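Housekeeping and Room Care, Unit 2
Handout 4: Beds against walls, loose garments and display notices
Tutor: Akinyi Urio

4.1 Scope

The previous handout dealt with beds that stand clear on three sides. This one covers a bed with one long side against a wall, as in the Arnitz rooms, and the treatment of clothing left on the cover. Laundering is dealt with in Unit 3 and is not repeated.

4.2 The wall side

A thick cover pushed against a wall does not hang. It folds upwards or doubles back on itself, and the upper edge then shows as a wavy line along the wall. Pulling from the open side removes the wave only for a short time, as the folded part works its way back when the bed is next used.

The method used on this course is as follows. Move the bed out by one hand's width if it is free to move. Feed the surplus down between mattress and wall, working from the head end to the foot end. Smooth the top with the flat of the forearm, then return the bed. If the bed is fixed, use the flat of the hand to push the surplus down and accept a slight ridge.

Matt, brushed fabrics mark where they are stroked against the lie of the surface. Finish all strokes in one direction. Muted greens and browns hide light dust but show creases clearly under side light, so check from the foot of the bed as well as from the side.

4.3 Garments on the cover

A crumpled garment is to be picked up before any work on the cover begins. Smoothing around it leaves a ring of creases that must be worked again. The order is:

Lift by the shoulders or waistband, never by a sleeve or leg.
Check the pockets.
Shake once, away from the wall.
Lay flat, face down, and fold or hang.

Cotton and linen hold a sharp crease. If a garment of either kind has been lying in a heap, hang it first and judge after an hour whether it needs pressing. Garments of unknown fibre are treated as cotton until the label has been read.

4.4 Notices

In show rooms and furnished displays a notice may be propped on the bedding, against the wall. Students on placement at Grendurden will meet these often. A notice asking people not to touch applies to students too, unless the supervisor has released the bed for work. Once it has been released, take the notice off before moving the cover and put it back last, upright and facing the open side.

4.5 Wall condition

Chips, scrapes and pen marks near the bed are recorded on the room sheet, form 953. Give the position by reference to the bed and the nearest corner. Do not rub pen marks with a damp cloth - on flat paint this spreads the ink and leaves a shiny patch. Small chips are left alone. Filling and touching up are outside this unit.

4.6 Reading and practical work

Rweyemamu, course reader, page 97, on covers and quilts. Bring one creased cotton shirt and the room sheet to the next practical. Sheets are handed in before the bed is stripped.
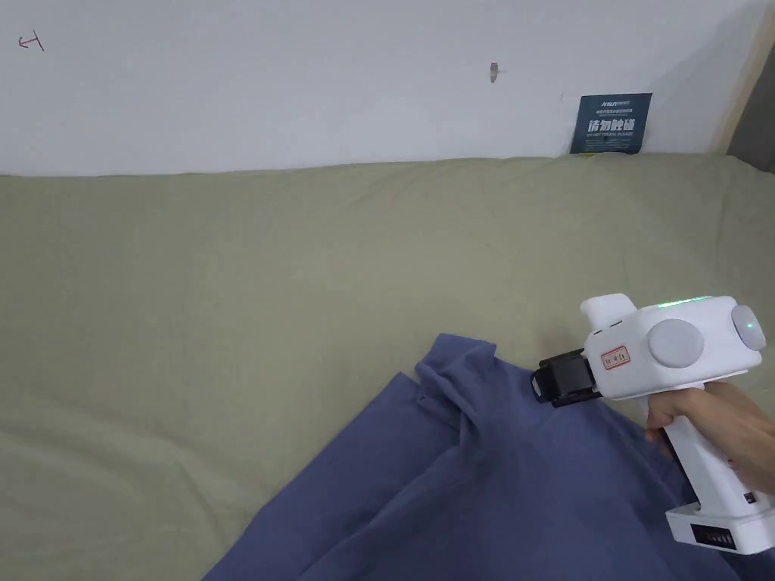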